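Stemora (character)

Stemora is a playable fighter and recurring boss in the Trarside series of versus games. She first shows up in the second game, Trarside 2, as a hidden opponent, and has been on the main roster ever since. Designed by Agnes Åberg, voiced in English by Bleddyn Sayce (first two apearances) and then Wenche Dalen.

Background

Last keeper of the Haugland lighthouse. Took the job from her brother Demar, who went over to the Tide Court before the first game starts. In the arcade ending she puts the lamp out herself and walks into the sea. Home ending is different – the lamp stays lit and Demar comes back up the stairs. Later games follow the home ending, although one line in her Trarside 4 intro ("I remember the dark") only makes sense with the other one. The writers haven't said which is meant.

Her rivalry with Demar carries most of her story mode. They fight three times. The second fight can't be won; the match ends when her health drops under half, whatever the player does.

Abilities

Slow walk speed, long reach, weak up close. Her lantern works as a separate object that can be left anywhere on the stage and called back. While it's out she loses her block-push but every heavy attack gains a second hit from the lantern's position.

Lamp Call – the lantern returns, hitting anything on the way
Fog Step – short teleport, no invincibility on startup
Breakwater – counter stance, beats everything but throws
Keeper's Oath – full-meter super, 200 damage, 100 if the lantern is out

She also has a powered-up form, Drowned Stemora, available below a quarter health. Teleport gets longer, lantern no longer needs calling. Drowned form lasts 9 seconds and can't be extended. Players often argue over whether the form should count when comparing her to characters from other series, as its feats in the story (stopping the tide, holding up the Haugland cliff) are far past anything she does in normal matches.

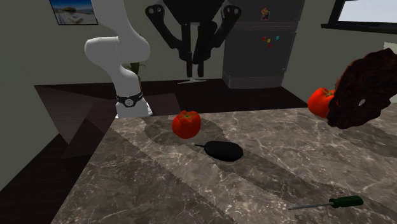
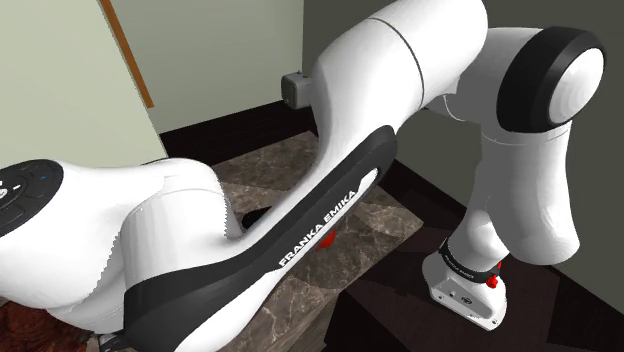 Computer-rendered robot arms.

Competitive play

Rated low at launch. Edvin Kristiansen changed that by taking her through the losers bracket at a regional event, mostly on lantern setups that others had writen off as too slow. A patch cut the lantern's recall speed afterward. She dropped back to mid tier and has stayed there.

Bad matchups are rushdown characters, Demar above all. His dash goes under Lamp Call and he builds meter faster than she does. Against zoners she does well. Fog Step gets her in, Breakwater keeps her there.

Reception

Mixed at first. Reviewers liked the look and disliked the boss version, which reads inputs on the hardest setting. Opinion warmed with Trarside 3, where her story chapter was called the best written in the game. Agnes Dalen's theme for the lighthouse stage, "Lamp Room," is used again in the credits of every later entry.

Other appearances

Cameo in the racing spin-off, as a spectator on the Haugland track
Unlockable card in the mobile game
Mentioned but not seen in the prequel comic

See also

Demar
Tide Court
List of Trarside characters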